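Jul 4, 2022. Bin liners, Grimcombe roll, 25 to a roll. Film very thin, clings to itself, took ages to find the open end on the first few. Rub the corner, dont blow. 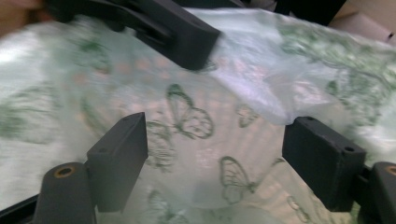
Butterfly print, green on milky film.

Small round mint bin for all of these. Fold the rim over evenly or one side sags. Drawstring outside, not tucked. Bedden ones are stiffer, try nxt.
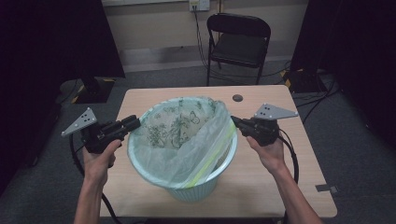 Ifeoma Wike reckons the drawstring should go under the rim, otherwise the liner slips once there's any weight in it. Will try both. Need 20 more liners.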